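Bawa Event Hall — June walk-through, decor storage and function rooms

1. Exits clear
Pass, with a grumble. The east door was propped open with a box of Vameo napkins again. It's a fire door. It has one job.

2. Flame certificates for table decor
Fail. Silk and plastic flowers need a tag or a letter from the supplier. The roses and blue hydrangeas have neither, and "they came from Promby" doesn't count as paperwork.
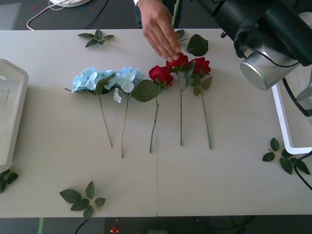
3. Candles
Pass. All battery. Somebody had left 92 of them switched on.

4. Stem wire and sharp ends
Pass with comments. Check every stem by hand before it goes near a guest table. Tape any bare wire.
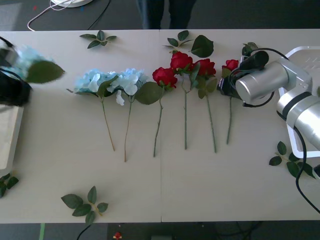
Use the green tape for this. The silver tape belongs to the Suver sound system and they do come looking for it.

5. Storage bins
Pass. Lids on, nothing stacked above shoulder height, labels facing out. One label reads "misc. misc." Please try harder.

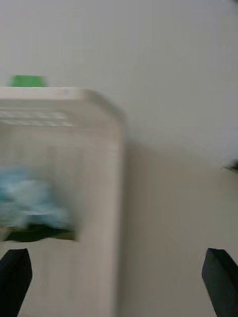
6. Extinguishers
Unit 639 is fine. Unit 1273 is fine too, once you move the coat rack.

7. Room limit sign
Fail. Says 500. The permit is for fewer — see the office copy. Replace before the next booking.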